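Category: Email & Correspondence > Shared Mailboxes > Workload and Triage

Reducing a departmental inbox without losing correspondence that must be retained

Posted by Registry_Drirkholm on 5/10/21

Our office administers a shared mailbox for the Drirkholm campus, covering enrolment enquiries, room bookings, supplier correspondence and a quantity of internal notices that no one has asked to receive. As at this morning the inbox holds 2,814 messages, of which 411 are unread. Four members of staff have access, and each has developed a separate practice. One flags, one moves items to personal folders, one leaves everything marked as unread until it has been resolved, and one replies from an individual address, so that the shared mailbox holds no record of the response.

Management has requested that the inbox be brought to zero and kept there. The difficulty is that some of these messages are records within the meaning of our retention policy and may not be deleted, and the remainder cannot readily be distinguished from them without opening each one. We made an attempt at this in February. It lasted eight working days and was abandoned when enrolment opened.

We would be grateful for advice on the following matters: whether the backlog should be cleared before new rules are introduced or afterwards; whether folders or categories are preferable where several people share one mailbox; and how other organisations prevent two officers from answering the same enquiry. We use the standard desktop client together with the Teltley ticketing add-on, although the add-on is at present enabled only for supplier correspondence.
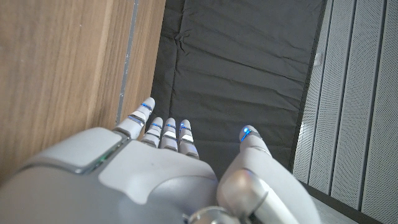
Fingers and back of a robotic hand, light grey casing.

Posted by Correspondence Unit, Homwood

Our unit was in a comparable position and the following procedure was adopted. It is offered on the understanding that your own retention schedule takes precedence over anything said here.

The new rules should be introduced first. Clearing a backlog while new mail continues to arrive under the old arrangements leads to the same backlog within a few weeks. We nominated a commencement date and moved every message received before that date, read or unread, into a single folder entitled Prior Correspondence. Nothing was deleted. The inbox was therefore empty on the first morning, and staff were required only to keep it in order from that point.

The older folder was then worked through by sender, as sorting by date proved slow. When the messages are grouped by sender it becomes apparent that a large proportion come from a small number of automated sources, such as the photocopier, the building access system and newsletters to which former employees had subscribed. These can be reviewed as a group and, if your records officer agrees in writing, disposed of as a group. What remained was allocated among staff at 10 conversations per person per day. That figure was chosen as one which could be met during a busy period, and it was not increased when matters were quiet.

On the second point, we recommend categories in preference to folders for current work. A message in a folder is out of sight of the other officers, and it is not always evident whether it was moved because it had been dealt with or because somebody intended to deal with it. We use one category for each officer and one for matters awaiting an outside party. A message leaves the inbox only when it is closed, at which point it goes to the one archive folder. There are no subfolders. Search is adequate for retrieval provided that subject lines are amended where they are blank or misleading.

As to duplicate replies, the rule is that the category is applied before the message is read in full. It takes a little time for this to become habitual. Replies must be sent from the shared address. Your administrator can set the client so that sent items are stored in the shared mailbox – by default they are commonly saved to the individual's own account, which would account for part of the difficulty you describe.

Posted by maluleke_office_services

The above is sound, but I would query whether zero is a suitable target for a shared mailbox. At the Maluleke office we report on the age of the oldest unanswered message and do not report the total at all. When the total was reported, officers tended to close easy items and leave difficult ones, and complaints increased. An enquiry that needs a decision from the finance section will sit for several days whatever the officer does, and it ought to be visible during that time.

I would also recommend unsubscribing before writing any rules. An afternoon should be set aside for it. Rules that divert newsletters to a folder merely conceal them, and the mailbox quota is consumed in the same manner. Please note that unsubscribe links in messages from unknown senders should not be used, and that such messages should be reported to your information technology section in the ordinary way.

With respect to Teltley, we would suggest enabling it for enrolment enquiries before any other category. Supplier correspondence is generally conducted with a known contact and does not benefit greatly from a ticket number. Members of the public, on the other hand, will write three times from two addresses, and the ticket number is what brings the messages together. The automatic acknowledgement should state a realistic period for reply. Ours originally promised one business day and had to be amended.
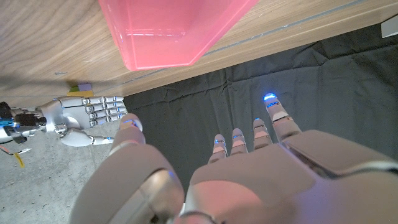 May staff remain signed in to the shared mailbox on their mobile telephones outside business hours?
Access of that kind is a matter for each organisation's own policy, but we advise against notifications from a shared mailbox on any personal device. Where after-hours coverage is necessary, it should be rostered to one officer at a time, and the others should have the account switched off until their next shift.

Posted by third_floor_admin

Have you tried the clean up conversation button? It removes the earlier messages in a thread where they are quoted in full in the later ones. Ours got a good deal smaller. Check with your records people first, however, as I did not and was asked to restore the lot from the deleted items folder.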